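Tallico grasp timing study: frequently asked questions
Page maintained by Saimi Pitkänen. Last changed 2026-09-20.

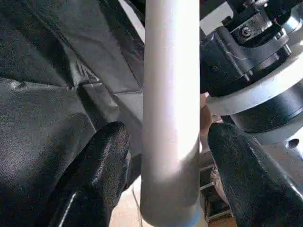 Wrist camera view of a light grey pipe between the open fingers.

What is the study about?
We want a robot to decide for itself when to close its gripper. Many systems close at a fixed distance from the object, worked out beforehand. Ours looks at the wrist camera picture and gives a score for closing now against moving a little further first.

Why pipes?
A plain pipe looks much the same all the way along, so the camera gets few clues about how far the hand has travelled. Methods that do well on mugs and boxes often do badly on it. Archana Uniyal suggested it after our first method kept closing early on smooth parts.

How much data did you use?
The training set has 1,780 grasp attempts, all recorded at our Fundville lab. A further 530 were kept back for testing and were never used to tune anything.

What was the result?
Of the 530 test attempts, the fixed-distance method failed on 164. The learned timing method failed on fewer, but the margin depends on how the pipe is held up, and we are repeating those runs before we give a single number. The full table will go into the November report.

Does the camera see anything apart from the object?
Yes, plenty. Parts of the arm, cables, the floor and sometimes a person's hand come into view. We do not crop or mask any of it. Hnat Ivanyshyn tried masking the background and the scores got slightly worse, probably because the mask also removed the edges of the pipe in bright light.

How are the attempts labelled?
Two people mark the moment at which they would close the gripper. If they differ by more than 2 video frames, Merja Honkanen looks at the clip and decides. Clips where she can't decide are left out.

Do you use force sensing?
Only to check the outcome after the fingers have closed. The timing decision uses pictures alone.

Will it work with other grippers?
We don't know yet. The fingers are in every training picture, so a different shape would most likely need new data. Pentti Juntunen is planning a test with narrower fingers.

Can I get the code?
The training code will be shared with the November report. The recordings need a separate agreement, which Zillmont handles for us.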